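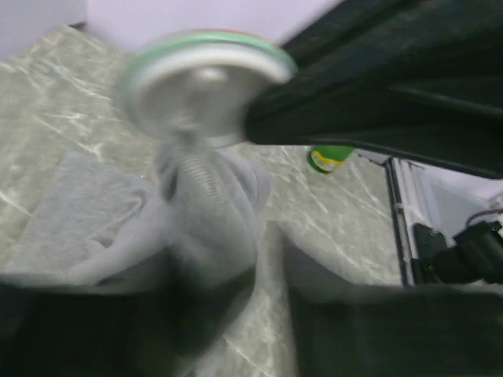 Hostham Manipulation Software Team

Home | Cells | Checklists | Tooling | Contacts

Two-arm cell, cloth task: software inspection with comments
Nov 17, 2024
By Marisol Inga

Release under inspection: Correa (perception) and Fostwood (planner), both as installed in the cell. Logs come from Prenard. A tick from the tool is no longer accepted as a tick here. I want to see the log line.

1. Start-up

1.1 Both arms report the same software version. OK.
1.2 Config file matches the one in the repository. NOT OK. Someone has edited the speed limit by hand and left the old value in a comment. Put back, restarted, checked again.
1.3 Clocks agree between the arm controllers and the camera machine. OK today. The August inspection also said OK and we then spent a good while chasing a drift, so I would like this tested after a long run as well as a cold start.

2. Perception (Correa)

2.1 Work surface found and masked. PARTLY. The veins in the marble pattern still come back as cloth edges now and then. The release note calls this fixed. It is better, I'll give it that.
2.2 Grey cloth separated from grey-green surface. OK with the cloth spread out, poor with it bunched up. The confidence score stays high in both cases, which makes me doubt the score.
2.3 Wrist view usable during motion. NOT OK. Frames with heavy blur are passed on as if they were sharp. Correa has a blur check and it is off by default. Why?
2.4 Other objects kept out of the cloth mask. OK for the crate of vegetables and the green bottle.
2.5 Camera to planner delay. Median 27 ms, inside the limit. Median is the wrong figure to quote – I have asked for the worst case and not had it.

3. Planning (Fostwood)

3.1 Arms keep their distance from each other near the middle of the surface. OK in simulation. On the real cell I only sign for the speeds we ran.
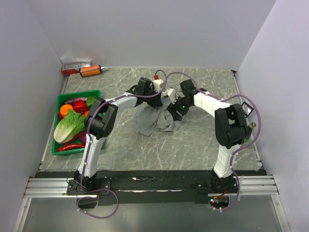
3.2 Crate included in the collision model. OK, but as a plain box. Anything that sticks up out of it does not exist as far as the planner is concerned, and the left elbow works very close to it. Marked for change.
3.3 Cables included in the collision model. NOT OK. They arch over the grippers and the planner knows nothing of them. "The cables have never been a problem" was the answer I got.
3.4 Replan when the cloth slips. NOT TESTED. The demo script does not drop the cloth, so the demo proves nothing either way.

4. Control and stopping

4.1 Stop button halts both arms. OK, tried from each side.
4.2 Software stop halts both arms. OK, though one arm settles later than the other. See log 56.
4.3 Grip force limit respected. OK by the controller's own reading. No outside gauge was used.
4.4 Lost camera feed leads to a hold. OK.

5. Logging (Prenard)

5.1 Every run saved with its config. OK.
5.2 Buffer limit. Set to 2000 messages and drops the oldest without a warning. Long folds lose their beginning. Raised before, closed as "expected", reopened by me.
5.3 Replay gives the same plan twice. NOT OK. Different random seed each time.

Outcome: reduced speed only, with a person at the stop button. Items 2.3, 3.3 and 5.3 to be cleared before I look at it again. Please send logs and leave out the slides.

Recent items
Fostwood: changing the joint speed limits
Correa masks on patterned surfaces
Prenard replay, known faults
Cell access and sign-off, Hostham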